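Search this site
Enter keyword
Go

About Skerkis

Skerkis is a household textile and garment care service based in Provuvbridge. The company sorts, folds and packs clothing and bedding in private homes, and runs a small training program in the same subject. It operates from a single office with an attached folding room and employs 14 people.

The company began as the laundry department of Hirker, a linen supplier to guest houses. When Hirker moved out of home service, the department continued under its present name with the same staff and the same written folding methods. Those methods have been revised many times and now fill a manual of 214 pages, which is issued to every employee and updated each June.

What we do

Most of our work takes place in bedrooms. A standard visit covers one bed and the clothing that has collected on or near it. The bed is used as the sorting surface. It is at a workable height for most adults, it is larger than any table in the home, and garments laid on it stay where they are put.

Items are separated by weight before they are separated by owner. Fleece, sweatshirts and other thick garments are handled first and laid flat with the sleeves drawn out to the side. Knitted pieces are never hung and are folded along the side seams. Dark garments of similar color are spread out singly, as black, navy and dark gray are easily confused in a heap under indoor light. Bedding is left until last, and the duvet is pushed to the head or far side of the bed to free the remaining surface. 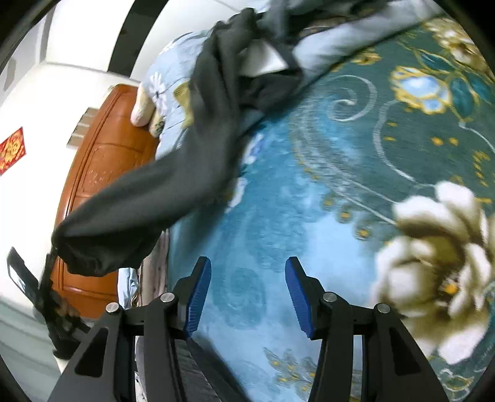
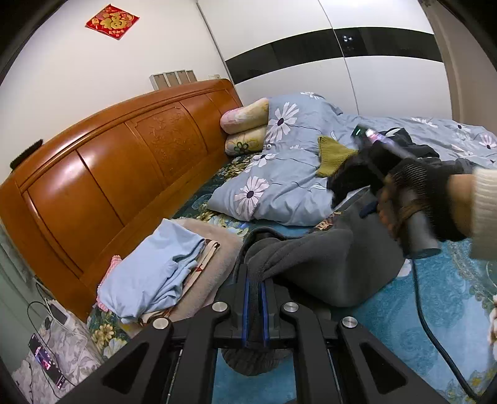 Dark gray clothing on a bed with blue bedding.

Folding follows one of three patterns. Pattern A is a lengthwise third, used for shirts and light tops. Pattern B is a half fold followed by a roll, used for fleece and for anything with a hood. Pattern C is a flat quarter fold for bedspreads and duvet covers. The choice depends on the thickness of the cloth at its heaviest seam. Garments that fall between two patterns are folded to the larger size.

Ribbed cuffs and hems are turned inward on every pattern. Drawstrings are tied once and tucked. Printed bedding is folded with the print outward so that sets can be matched on the shelf without being opened.

Storage

Folded items are returned to the customer's own drawers or shelves. Where space is short we supply flat storage bags in the Ladefoged size range, which fit under a bed frame of ordinary clearance. Each bag is labeled on the short side with its contents and the month of packing. We do not use vacuum bags for fleece or knitwear.

Service area and records

We currently serve 67 streets in Provuvbridge and completed 2,366 visits in our last reporting year. A written sheet is left after each visit listing what was folded, by which pattern, and where it was placed. Stains, missing buttons and open seams are noted on the sheet. Repairs are not part of the service.

Visits are booked through the office, which is open from 8 a.m. to 4 p.m. Customers are asked to have laundry dry before the visit begins.

Related pages
Folding patterns A, B and C
Storage bag sizes
Training program
Preparing a bedroom for a visit
Streets we serve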